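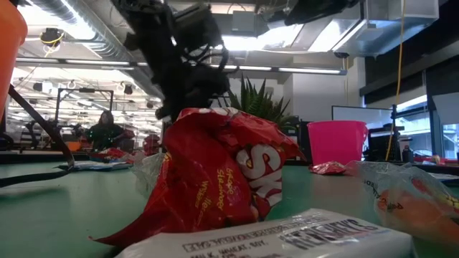
Candy packaging on a green tabletop, including a red Skittles bag and a white Hershey's package.

Candy sorting

Candy sorting is the practice of separating a mixed supply of wrapped sweets into containers by type, brand, size, or ingredient. It is carried out in homes after holidays and parties, in schools and offices, and in small shops that sell from open bins. The usual equipment is a clear table and a set of pails, buckets, or cups.

Packaging

Most sorted candy is packed in thin printed film. Film bags crease and fold easily, and a logo may be only partly readable once a bag has been handled. Color is therefore the first guide for most sorters, followed by the shape of the package.

Multipacks form a separate group. Their inner packages often carry a notice about individual sale, and the full ingredient list may be printed only on the outer wrapper. Allergen lines, such as those naming milk, wheat, and soy, are used when candy is divided for people with food allergies. Packages with no readable allergen line are normally placed in a container of their own.

Containers

Small pails with a swinging handle are the most common choice. Dark or strongly colored containers are easy to tell apart across a table, and many households assign one color to each kind of candy. Bars are often stood on end, which keeps the tops of the wrappers in view and allows more of them to fit. Small pieces are kept in cups. 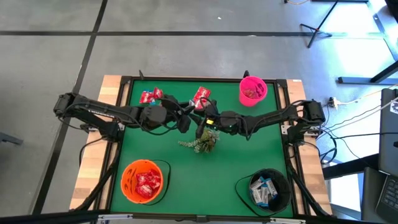
Red-wrapped candies in an orange pail, lower left, and snack bars upright in a black bucket, lower right. A pink cup stands at upper right.

A centerpiece, such as an artificial succulent, is sometimes left in the middle of the table, with the containers set toward the corners.

Methods

The Pusto method, described by Noelia Manzano in a household handbook, begins with the largest packages and ends with loose pieces. Manzano's trial supply held 679 items, which were divided among 20 containers. The Gesby method, set out by Eusebio Zabala, sorts by allergen line first and by brand second. It is slower, and Zabala recommends it for school use only.

Yolanda Barroso has criticized both methods for leaving torn packages until last. In her own guide they are removed before sorting begins.

Storage

Sorted candy is kept in a cool, dry place away from direct light. Chocolate is stored apart from mint and other strongly scented sweets.

See also: Candy dish; Party favor; Pantry organization

Categories: Confectionery | Household organization | Food packaging

Last updated: 24 December 2025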